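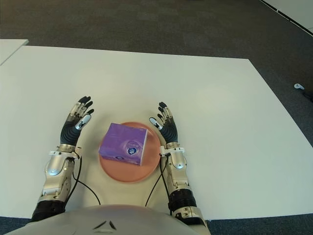 Ticket 269: Sleeper cabin missing from itinerary after date change

Status: Closed by customer
Product: Grorklow Rail Holidays, escorted and self-guided tours
Category: Changes to an existing booking
Opened by: Kamala Pai
Opened: February 13, 2021

First message, Kamala Pai

I moved my booking from the spring departure to the autumn one using the "Change my dates" button in My Trips. The website said the change had gone through and that everything in my original booking would carry over. It hasn't.

The itinerary before the change:

Night 1, overnight ferry from Hornonby, inside cabin
Nights 2 and 3, Hotel Bakalis, double room for sole use
Night 4, sleeper train to Poltholm, single-berth cabin
Nights 5 to 7, Poltholm, lakeside guesthouse

The itinerary now is the same except that night 4 has vanished. The list goes from night 3 to night 5. There's a line in between saying "Travel at leisure to Poltholm". I've looked at a map and I would like to know how leisurely you think that is, with a suitcase, overnight, over a mountain range.

The price hasn't gone down. I am told in the confirmation email that my new holiday is "like for like". I don't see how it can be.

I've already tried logging out and in again, a different browser, and the app on my phone. All of them show the same thing. Please don't ask me to do those.

Reply, Grorklow Support

Hi Kamala,

Thanks for getting in touch and sorry to hear you're having trouble viewing your itinerary. This is usually a display issue. Could you please try clearing your browser's stored data and viewing the booking again? If you use the app, try removing it and installing it afresh.

Kind regards,
Grorklow Support

Kamala Pai

I said which things I'd tried, and two of them amount to this. But fine. I have cleared the browser data (and been logged out of everything else I use, thank you) and I've reinstalled the app. Night 4 is still missing.

I don't believe it's a display issue. The PDF attached to your confirmation email has the same gap, and a PDF your system sent me can't have anything to do with my browser. Can someone open the booking at your end and tell me whether a sleeper cabin is on it, yes or no?

Reply, Grorklow Support

Hi Kamala,

I've had a look and can confirm that your booking shows as fully confirmed, with all elements green on our system. The sleeper will appear in your final travel documents, which are sent out before departure. There's no need to do anything further.

I'll mark this as solved, but do reply if there's anything else.

Kamala Pai

There is something else. It's the same thing.

"All elements green" only tells me that the elements on the list are fine. My complaint is that one isn't on the list. Which elements do you see? Please copy them out for me.

I have reopened the ticket.

Reply, Grorklow Support (second line)

Hello Kamala,

I've taken this over from my colleague. The elements on the autumn booking are:

FER Hornonby overnight, inside cabin, confirmed
HTL Bakalis, two nights, confirmed
TXT Travel at leisure, confirmed
HTL Poltholm, three nights, confirmed

You're right. There is no rail element. The text line has been given a green tick because the system treats it as something that can be confirmed, and I can see why that misled my colleague.

I'm going to find out what happened to the cabin and will update you here.

Kamala Pai

Thank you. That is the first reply I've had that reads as though somebody had opened the booking.

While you're there, could you find out two more things? Whether the spring cabin was cancelled and refunded to you by the railway, and if so where the money is. And whether the sleeper runs at all in the autumn. Your brochure page for the tour says "daily all year", but brochure pages say all sorts of things.

Internal note, made visible to customer

Checks made so far:

1. Spring booking. Rail element was held as a single-berth sleeper and was released when the dates were changed. Released correctly.

2. Autumn booking. The date tool asked the rail supplier for the same train on the new date and got "not yet open for sale". The railway only opens the sleeper for booking closer to departure. The tool should have put the cabin on a waiting list and kept a line in the itinerary. It dropped the line instead.

3. The gap was then filled by the standard wording we use on tours where customers make their own way between stops. That wording shouldn't be used on this tour.

4. Price. Not recalculated, so the customer is still being charged for the cabin.

Same result when I repeated the date change on a test booking. Passed to the web team.

Reply, Grorklow Support (second line)

Hello Kamala,

I've made my notes visible above so that you can see what we found. In short, the cabin can't be bought yet, and our date tool handled that badly.

On your questions: the spring fare was returned to us and is sitting against your booking. The cabin part of your holiday is £269. The sleeper isn't daily. In the autumn timetable it doesn't run every night, and I've asked for the tour page to be corrected. It is due to run on your night, the 22nd.

I can offer one of these:

Keep the booking as it is. We request the cabin the day it goes on sale, and if we can't get one we refund the £269 and you travel by day train.

Or take the refund now and travel by day train, with an extra night at the Bakalis in place of the night on board. The extra night would be charged at our usual rate.

As a gesture of goodwill I've also added 3000 Grorklow points to your account.

Kamala Pai

A few questions before I pick.

"Due to run" according to what? The last page I trusted said daily.

If I keep the booking and you can't get a single berth, do I get the refund or do I get put in a shared compartment with a note saying it's like for like? I'd want that in writing. I booked a single because I don't sleep with strangers coughing above me, this year least of all.

If you fail to get any cabin, who pays for the extra hotel night? I'd be in the same town with nowhere to sleep through no decision of mine. Under your first option you mention a refund and a day train and leave out the bed.

And what are the points worth? I looked for this on your site and found a page explaining that points are "a thank you". I found no figure in pounds.

Reply, Grorklow Support (second line)

Hello Kamala,

In order:

The running date comes from the railway's own autumn timetable, which I've attached. It's marked as provisional.

Single berth or a full refund of the £269. We won't move you to a shared compartment unless you ask us to. I've added that to the booking as a condition and you should see it under "Special terms".

You're right about the bed. If we can't get the cabin, we'll pay for the extra night at the Bakalis. I had to ask for approval on that, hence the delay in answering. It's now in the special terms too.

Points can only be used against a future tour and have no cash value. I can't give you a figure in pounds, as it depends on the tour.

Kamala Pai

I've read the special terms and both points are there. I've saved a copy, and I've saved the timetable.

First option, then. Please request the cabin when it opens.

On the points, I won't be factoring in something that can't be priced. Leave them on the account if it's easier for you.

Could the itinerary please show something for night 4 in the meantime? If the next person to look at this booking sees green ticks all the way down, I'll be back to clearing my browser.

Reply, Grorklow Support (second line)

Done. I've taken off the "at leisure" line and put in a manual one: "Night 4, sleeper to Poltholm, single berth, REQUESTED, NOT CONFIRMED". It will stay amber until we hold a cabin. Could you check that it shows at your end?

Kamala Pai

It shows on the website. In the app it shows as "Night 4, other". In the PDF it's correct.

I can live with "other". I'd still report it.

Reply, Grorklow Support (second line)

Reported, and linked to the first fault. The web team say the date tool has been switched off for tours with a sleeper until it's mended. Customers on those tours will be asked to contact us to change dates.

Are you happy for me to close this?

Kamala Pai

No, leave it open until the tour page is changed. It said "daily all year" when I looked this morning.

Reply, Grorklow Support (second line)

The page has been updated. It now reads "on selected nights, see timetable". You may need to refresh.

Kamala Pai

I refreshed. It's changed on the tour page. The Poltholm destination page still says "hop on the nightly sleeper", and so does the caption on the rail map.

Reply, Grorklow Support (second line)

Both corrected. Thank you for spotting those.

Kamala Pai

Seen, thanks. Closing this myself. I'll open a new ticket quoting this one if the line is still amber after the cabins go on sale.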